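Home Units Timetable Kitchen Bookings Contact
Search this site Enter keywords Go

Gristdale Community Kitchen Course
Handout 4: The cutting board and the bench under it

Notes by Sugeng Setiawan, updated March 5, 2022

In the last session we spoke about knives and how to hold them. Today we continue with the surface where the knife is landing, as many students asked me about it after class.
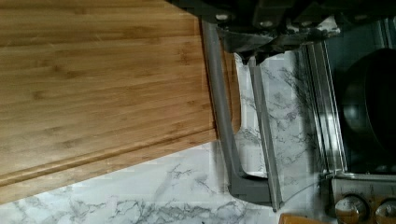 A board is the tool we touch most in the kitchen, and also the one we forget to look after. In this unit I speak mainly about bamboo, which is what most of you told me you have at home.

1. Bamboo as a material

Bamboo is a grass, but for the cook it behaves much like a hard timber. The strips are glued side by side, so you see the grain running in lines. It is harder than many woods and it takes up less water. The other side of this is that a hard surface will dull the knife a little sooner. Caradog Ellis will show sharpening in October, please bring your own knife on that day.

2. The juice groove

Some boards have a groove cut near the rim. It catches the liquid from meat, tomatoes or ripe mango before it runs on the bench. Two points which students often miss:

- The groove holds only a small amount. For a roast, pour it out once while you are carving.
- Old food hides in the groove. Clean it with a small brush, a cloth alone does not reach the bottom.

If your board has the groove on one face only, use this face for wet food and the flat one for bread and herbs.

3. The bench

Many of you have a white benchtop with grey marble veins. Please find out if it is real marble or a man-made material with a printed or mixed pattern. Real marble is harmed by lemon juice and vinegar, and the mark is not a stain, so it will not wash away. On a veined surface a small spill is also difficult to see. I pass my palm over the bench at the end, and in this way I find the sticky places.

A board can slide on a smooth bench. Lay a damp cloth under it, flat and without folds, and push the board with one hand to test. If it still moves, wet the cloth again.

4. Washing and drying

Wash both faces with warm water and a little detergent, also when only one was used. Washing one face may cause the board to bend. Do not soak it and do not put it in the dishwasher. Dry with a towel and then stand it on the long edge, with air on both sides.

5. Oiling

Use food-grade mineral oil. A 500 mL bottle will last a home cook very long. Spread it along the grain, leave it overnight and wipe off what remains. Cooking oil becomes rancid, so I do not recommend it.

For homework: oil one board at home and write down how it looks and feels before and after. Half a page is enough. Hand it in at the front desk, in the tray marked Unit 16.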